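Print | E-mail

Baltwood, directed by Levente Balogh

The film runs 100 minutes and was shot in Drevport over one August. Erzsébet Kocsis plays a ferry clerk who inherits 400 unsent letters and starts delivering them by hand. There are six deliveries, each filmed in a single take, and the third is the weakest: the dialogue repeats what we already know from the opening.

Sound is the best part of the work. Harbour noise is kept low in the mix and speech stays clear even in the stairwell scenes. Colour is less steady, with skin tones going green in two of the night interiors.
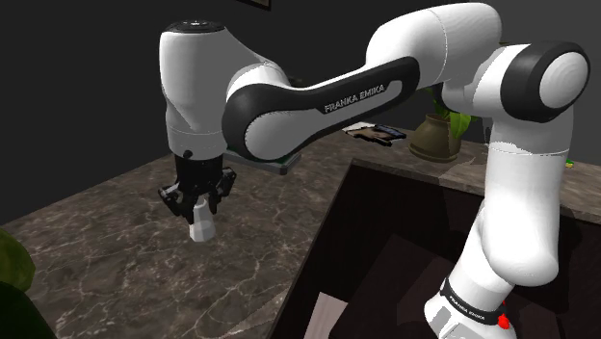
Kocsis plays it flat, and this suits the script until the last delivery, to the Tóth house, where the part needs more range than she gives it. Balogh holds the final shot too long. The subtitles lag slightly in the second half.

Worth a ticket for the sound alone. Score: 6 out of 10.

Contact | Copyright Clikberg Film Reviews | Back to top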